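Speaker notes: what I learned from bringing visitors into a simulated workcell
Talk length: 28 minutes, then questions. Keep water near the laptop.

Before slide 1

Wait until the people at the back have found a seat. Say good morning, say thank you to the organizers for the early place in the program. Speak slowly. Last time I was told that I go too fast when I am nervous, so look at the clock after the first story.

Opening

In August our small group at Quansah held an open day. We had invited families, two local schools and a few people from Livby who are thinking of using our training software. The robot they came to see exists only in the computer. I was worried about this. A visitor who travels to see a robot expects something heavy that makes noise, and we had a projector, a row of chairs and a table with biscuits. I want to tell you how the demonstration went, and what I would change.

Say clearly at this point: I am not going to talk about the learning method. Bảo has the talk after lunch and he will cover it much better.

Slide 2: the task
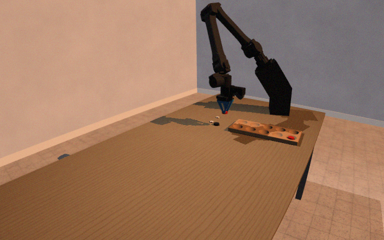 We chose a board game for the demonstration after a long discussion. My colleagues wanted a sorting task with boxes, as we show to customers. I asked for the game because a child of six already understands a board with hollows and a few pieces to move. Look at the gripper, which is holding a small red piece over the table, while the two white ones and the black disc are still lying to the left of the board. A girl in the first row called out "it has to go in a cup!" before I had explained anything. For me that was the best moment of the morning.

Pause here. Let them look.

Tell them about the script. I had written two pages of introduction, with the history of the project and the meaning of every joint. I read perhaps half a page. The adults were polite, but the children had already turned to the biscuits. For the second group I left the script in my bag and began with the game. The talking came afterwards, when they had questions.

Common questions from visitors (choose one or two, depending on time):

Is it a film? I say no, it is a simulation, and the program calculates each movement of the arm.
Why does it move so slowly? I show the speed setting and let one visitor change it.
Can it play against me? Not yet. It moves pieces where we ask. It has no idea of winning.
Why are the edges of the shadows like stairs? A boy of maybe ten asked this, and I was very pleased with him. I explained that smoother shadows need more computing time.

Slide 5: where to put the viewer
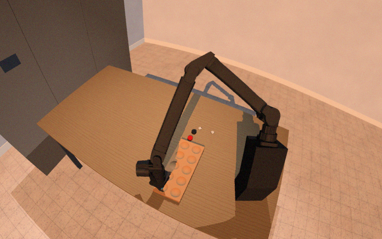 The choice of viewpoint took more of our time than I had planned. Engineers like a view which shows the whole arm, and visitors like to see the thing being handled, and these two wishes are often in conflict. From this side you get a very good understanding of the arm, from the pedestal up to the elbow and down again to the wrist. But the tool is covering part of the orange tray, exactly where a visitor wants to look. People in the chairs started to lean to the left, as if they could see around it! I did the same at home when I tested it.

We solved it in a simple way. We put two views on the wall side by side, and one of my colleagues changed them by keyboard. It was not elegant. For the next open day I would like the visitors to have the keyboard themselves.

If somebody asks about cost: the projector was rented from Limesix, and the rest was equipment we had already. The whole morning cost us about 900 dollars, mostly for the room.

Slide 7: the close view 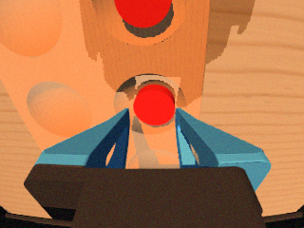 Notes by A-yeong Bang
Demonstrations and training, Quansah

I keep this view for the end, when the group is already comfortable with the task. It puts you behind the fingers, and the room becomes quiet, because everybody wants to judge the distance for themselves. I ask the audience to raise a hand if they think the fingers are in the right place for the red piece between the tips. Usually the hands are divided. Do the same today, and wait for the answer.

Then explain why it is difficult. From so close you lose the sense of height. Our visitors from Livby, who work with real machines every day, disagreed with each other for a good while, and I learned more from their argument than from our feedback forms. We received 12 forms back. Most of them said "more time for questions", and one said only "good biscuits".

Closing part

Show the list of what we will keep: the game, the short introduction, the close view at the end.
Show the list of what we will change: more chairs at the side, a keyboard for visitors, a bigger sign at the entrance. Several people walked past our door and ended up at the Pillero stand down the hall.

Thank Bảo Quách for preparing the simulation and for staying until the last family went home. He is in the room, so please ask him to stand up.

Questions. Repeat each one into the microphone before answering.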